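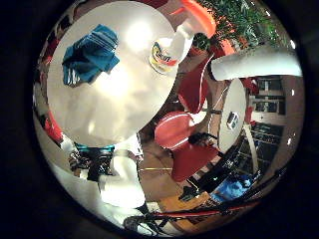

About Tister

Tister looks after round white tables and the people who sit at them. We fit out and run break rooms and small cafes for offices around Udavport, which means we buy the tables, choose the chairs, water the plants and wipe up whatever the morning meeting leaves behind.

The company was started by Impi Laitinen, who had spent years eating lunch off a filing cabinet at a previous employer and held it against them. Her first contract was a canteen on Derkmont Street with 2 tables and a coffee machine that screamed. We kept the tables.

Why round? Square tables have a head, and somebody from management will find it. Why white? Because white shows the coffee rings, and then we have to clean them. Impi considers this a feature. Our staff have had other words for it.

The chairs are red. Customers sometimes ask for a calmer color — a nice oatmeal, say — and we are happy to supply one, after a short silence. Red chairs get sat in. They are also easy to find when a department borrows them for a birthday and forgets where they came from.

Every room we run gets real plants. Plastic ones were tried one November and gathered so much dust that a client complimented us on the moss.

As for cleaning, we use cloths, and we use a lot of them. Last year we washed 1,357 and got 1,289 back from the laundry. Inquiries continue. A table is wiped after each sitting, wooden floors are swept at closing, and chairs go back under the table they belong to, or at least one nearby.

We also take over rooms furnished by somebody else. The Voß building came to us with 389 chairs in nine styles, and we've grown fond of four of them.

If your break room is making people eat in their cars, write to Impi. She answers most mail before lunch, which she takes at a table.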